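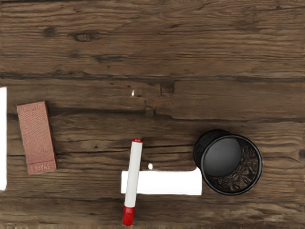

Styliani, on your question about the tables for the Girden hall: I would leave the tops alone and only wax them. We went through the same thing at Lirnham in November and ended up sanding one table before we stopped. It came out pale and flat, and it no longer matched the others. Brown planks with cracks, knots and a dark seam between the boards look right in an old building, and a whiteboard eraser left lying on a top like that does it no harm. What does harm is standing water, so buy coasters for the coffee hour.

On Friday, January 31, 2025, Styliani Kalogeropoulos wrote:

> Hello all,
> We have 33 tables to deal with before the hall opens again. The quote
> from Quiroga to sand and varnish the lot is $3,508, and that leaves out
> the benches. Wax and rags would be $1,295 if we do the work ourselves.
> Has anyone used plain paste wax on old softwood? Does it get sticky
> in summer?
> Styliani

It does get sticky if you put on too much. Use a thin coat, leave it overnight, buff it hard, then do a second thin coat a week later. Ours have been fine so far, but we haven't been through a summer with them yet, so ask the Stakilia people about that part. They waxed theirs before we did.

Check the seams before you start. Old crumbs pack down in there and the wax seals them in. A stiff brush and a vacuum will get most of it out.

I can lend you our buffer. It needs a new pad.

Borislav Papadopoulos
Lirnham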